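Flosatville Workshop Gathers Folding Lessons for Its Robots

Folks who have walked past the big windows at the old Brotton building this September may have wondered why the lights come on so early. The answer is laundry, more or less, along with plenty of patience. A small team from Kurkton, the home-help robotics outfit that moved to Flosatville in the spring, is putting together a collection of 2000 recorded examples of everyday handling jobs, which will be used to teach a learning system how cloth behaves when it is picked up, turned over and put down again. 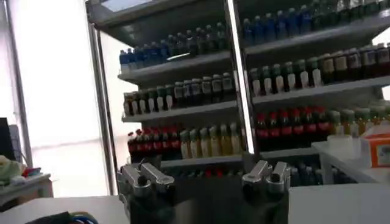 Tsegereda Ambaye runs the sessions, and she is happy to talk about them for as long as you have (this reporter's coffee went cold, and no regrets!). Each example is one try at one task, she explained, with a person guiding the arms from start to finish while the cameras and joints are recorded together. The tries that go badly are kept as well, with a label saying so.

"People imagine we write down the rules for folding a shirt," Ambaye said. "I couldn't write them down for my own kids. So we show it, and then we show it again with the shirt lying some other way."

Shirts have turned out to be the team's favorite subject and also its biggest headache. A sleeve tucked under, a hem bunched up, a print that makes the front look busy - every one of these is something the system needs to have met before, and so the operators are asked to start from a different muddle each time.
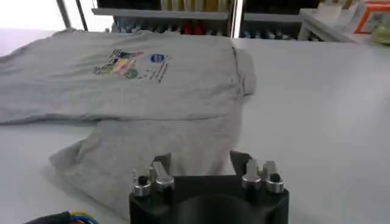
A gray T-shirt with a colorful print on the table, its lower part still bunched up.

Imtiaz Samarakoon, who came over from the Grewal packaging plant and now guides the arms most mornings, told us that his best run so far was 105 examples between breakfast and supper, and that he slept very well afterward. He is one of nine operators trained for the project. Bags and other heavier fabrics were added to the list after Asabe Ogbonna, who checks the recordings, pointed out that a system raised only on T-shirts would be in for a surprise. 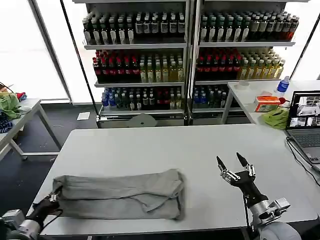 A gray fabric bag on the table, with the gripper at its left end and the robotic hand open to the right.

Recording is expected to carry on into the winter. Neighbors who would like to look in can stop by at 2 in the afternoon, when Ambaye usually has a few minutes to show visitors the setup.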